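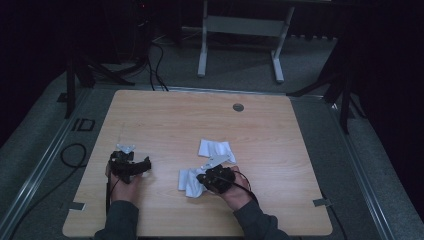
The Holtby workshop has supported member projects in robotics for several years, and the Nunix build is its most recent. The member responsible, who asked to be identified by role only, described the project as a pair of hand-held grippers assembled at a shared bench over 68 evenings. "I wanted something a person could hold in each hand and use on household tasks," the builder said. Cloth was chosen as the first material, and trials take place on a light wooden tabletop with the white cloth laid near its center. "A crumpled cloth never lies the same way twice," the builder explained. Parts came to 351 dollars. Cable routing along the arms remains under review, and a second version is planned for July.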